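4 min read

PART 2: DRESSING THE TEVIA HOUSE PARLOR FOR TWELFTH NIGHT

If you followed Part 1, your parlor is empty of modern stuff and the rugs are rolled back. Now comes the part I love! We set this room as January 1891, when the Eyvindsson family (our pretend hosts) are having neighbors in for cake and carols.

1. Bring down the 13 numbered boxes from the attic. Box 2 is the tree and it's heavier than it looks, so take it with a partner.

2. Put the tree in the bay window and turn it until the flat side faces the glass. It only has one good side, poor thing.

Caution: The candles on this tree are for show. Never light them, even for a photo.

3. Hang the paper cornucopias first, then the glass. I did it the other way around my first year and knocked down three ornaments with my elbow.

4. Lay the greens along the mantel, leaving a hand's width around the Odier clock. Don't wind it. It's catalog number 1031 and it stays stopped at ten past eight.

Note: Fresh greens drip sap. Slide the clear plastic strip underneath before anything touches the marble.

5. Set the supper table. Plates go a thumb joint from the edge, and the fake cake goes in the middle with the paper crown leaning on it (it won't stay on top, I've tried pins, I've tried wax). 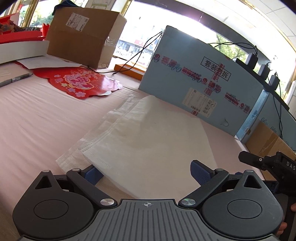
6. Put the song sheets on the piano, open to "The Surnia Carol." Visitors are welcome to pick these up and sing, so use the copies from the blue folder and leave the originals in their sleeves.

7. Switch on the lamps, walk out to the front hall, and come back in like a guest would. I always spot something, usually an extension cord.

Caution: Cords run behind the sofa and along the baseboard, never under a rug.

8. Sign the room sheet on the back of the pantry door and write down anything chipped or missing. Part 3 covers the staircase garland, and you'll want the tall ladder for that one.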